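Speaker notes – keeping the hand-held grippers honest
Joelle Farah, Rirkau
17 Apr 2020, 25 minutes plus questions

Opening. Skip the company slide. Ask who in the room has changed a jaw pad in the past month. Wait for hands. Then ask who wrote it down.

My position, so they can start disagreeing early: most of what we call maintenance on these tools is wiping. I've read the Samix service sheet end to end and half the lines say "inspect." Inspect for what? Against what limit? A box you can tick without picking up a screwdriver is not a check.

Slide 2, the numbers. Our log has 933 entries. Of those, 51 mention a pivot screw. I don't believe for a minute that the other entries had perfect screws. Pause here. Ruba will want to say the log was only meant for faults. Let her, then ask her how a loose screw gets to be a fault.

Slide 3, garment work. Leave it up while talking about the pads and pivots.

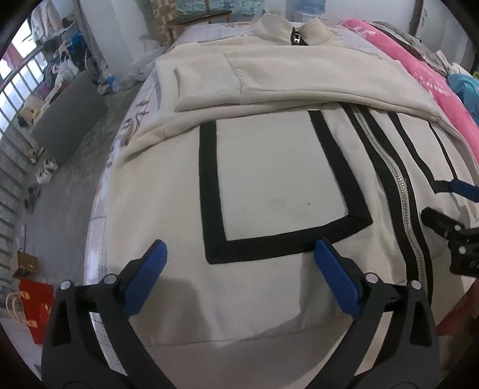 Photo: Noura Fakhoury / Jornmont

Point to the blue pads first. Rubber against a thick doubled hoodie is a harder job than people think, and there's a metal zipper running down the same garment. I'd like to see someone's evidence that the pad surface doesn't care about zippers. I haven't found any.

Then the silver-topped screws, two on each side near the pads. Our routine at Rirkau:
Gripper on the bench, jaws open. Rock each arm sideways by hand.
Snug the pivots in pairs, left then right. Stop when the rocking stops. If the jaw drags, back off.
Close on a strip of plain paper and pull. Try it at the tip and again at the root of the pad.
Change pads in pairs, always. Aurélien disagrees and may say so.

Slide 4, the 200-cycle rule. The sheet says check every 200 cycles. I asked where that came from and got two different answers. We ran one tool to 1268 without touching it and the paper test still passed. One tool proves very little, so don't let anyone quote it back to me as a new interval.

Slide 5, thread locker. Short. Marichka's trial at Ngcobo is still open, and I'm not convinced by either side. Say that and move on.

If time is short, drop slide 5 and keep the paper test demo. Strips are in the side pocket of the laptop bag, spare pads in the tin.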